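Moving house, one folder at a time

I put off the migration for almost a year. Our little design studio had 692 shared folders on Halim, the file server we'd been renting since the Stanwood office opened, and every one of them had to go to Illano before the old contract ran out in July. I'm the person who once asked Corina to reset a password, so of course I got the job!

Corina Pichler runs IT for three small firms in our building, ours included, and her first advice was to stop looking at the folders and look at the permissions. I'd been renaming things for two weeks by then (very tidy, completely useless). Half our shares were open to people who'd left, and Illano's import tool copies all of that across without a murmur.

So we spent an afternoon deleting old accounts, and I went home and did the dull part from the bedroom with my laptop on my knees — a test batch of 40 folders, then another, then the big client archive overnight.

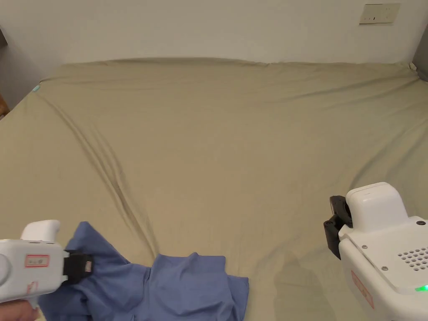 What broke

Links, mostly. Anything pasted into an old email or a calendar invite still pointed at Halim, and the redirect only worked for people who were signed in. The Clarkach project had a spreadsheet pulling numbers from 8 others, and I had to repoint each of them by hand while the client waited on the phone.

Version history came over too, but only the latest two copies of each file. Corina had warned me about that, and I'd nodded and forgotten. If you're planning the same move, export anything with a long history first and keep it on a drive in a drawer. Mine's labeled now.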